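2018-11-28

Supervisor course, second cohort. Notes after the budget module.

Ran the Plisudus budget exercise with the new numbers. The old version gave each table a $1000 training fund and asked them to split it among departments. Most tables finished early and then sat. This time we cut the fund to $540 and added the request from the Nineck water department that comes in halfway through. Discussion was better and the last table was still arguing at the break.

Timing: planned 40 minutes, took 60. The handout is the slow part. Page two has the carryover rule in a footnote and people miss it, then have to redo their totals. Move it to the top of page one. Also change "encumbered" to "already promised" on the first use. The clerks knew the word, the parks and streets people mostly didn't.

The self-rating form still has the July wording on item six ("my direct reports would say"). Several in the group have no direct reports yet. Tatham uses "people I work with" on their form and I think we should just do the same. Scores from the two versions can't be compared on that item, so leave it out of the before/after table. 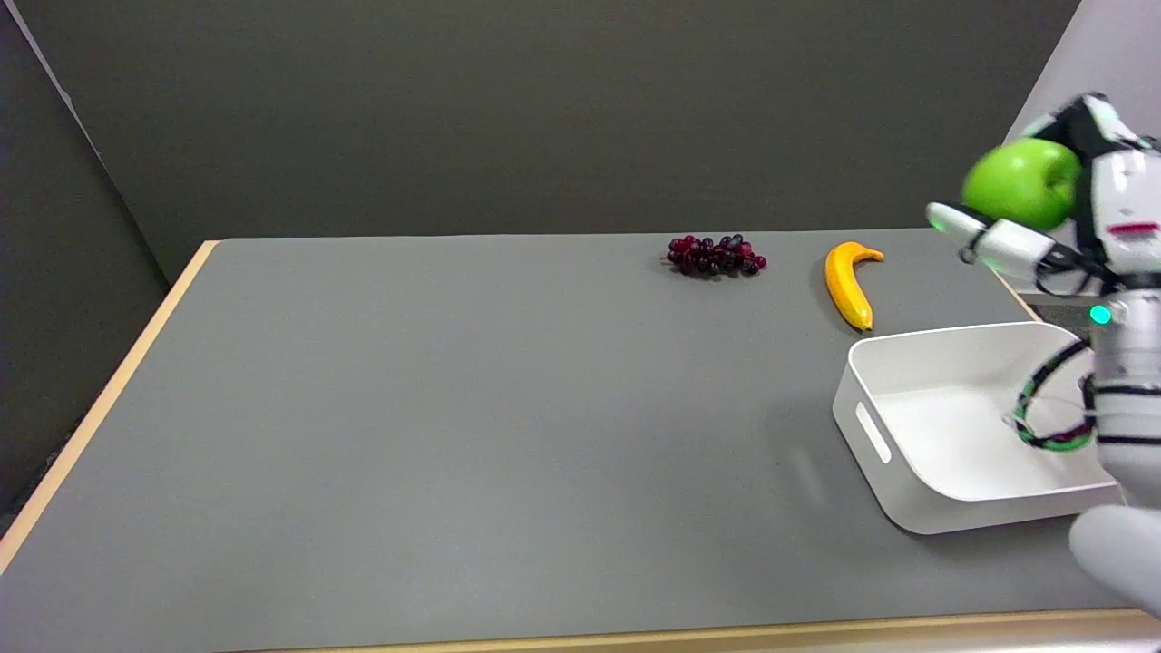 Liang wants the course to count toward their manager certificate. They need contact hours by module, signed attendance sheets, and a short statement of what each module covers. We have the first two. The statements for ethics and open records are written, budget and hiring are not. I'll draft budget while it's fresh.

To do before the next session:

- reprint handout with carryover rule moved
- new item six on the form
- budget statement for Liang
- ask Nineck if we can keep using their overtime sheet, with the account codes taken off
- hiring module: the sample interview questions are out of date, check them against the current personnel policy

Room is fine for the next one. Bring the long extension cord.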